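3.2 Student work in the simulated tabletop environment

By the second month of the course, most of our students were itching to get their hands on the real arm, and we can't say we blamed them! We held them to simulation until December all the same, and we are glad we did, as it let all eight teams practise at once with no queue at the bench (and no bent fingers to explain to the department). Each team of four wrote its own grasp planner in Podska and ran it for 30 trials per object, keeping a shared log that Getachew Yimer read through every week with a great deal of patience.

The pen cup was everyone's favourite to grumble about. Its rim is narrow, so a planner has to decide whether to close around the whole body or to slip one finger inside and pinch the wall. Two teams chose the second approach, and their write-ups, which we enjoyed very much, argue for it at some length. Figure 4 is taken from one of their runs.
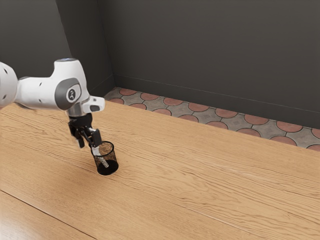

Figure 4. Simulated rim grasp on the mesh pen cup, with one fingertip inside the wall.

Students were also asked to note the tilt of the cup in each trial, a habit Zewditu Woldegiorgis had encouraged from the first lab onward, and one we would happily keep for next year's group.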